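Tundotance club, sorting task, need opinions

dovine_kid
ok so our box is the messy one, blanket on the bottom, junk piled on top. we have 200 runs so far and the coach wants 3000 by end of September. my wrist is dead

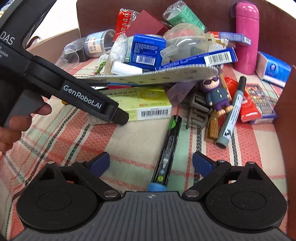
anyway question is do we reshuffle the pile after every run or every 40? takes forever either way

ultora_fan
every run. otherwise it just memorizes where stuff is

stefanec2
disagree, we did every 40 at Štefanec and placed fine. more runs > more shuffling

ultora_fan
placed fine on your own pile lol. judges bring thier own stuff

dovine_kid
wait they do?? wasnt in the rules pdf

stefanec2
page 2. ok fair, shuffle more then. still not every run tho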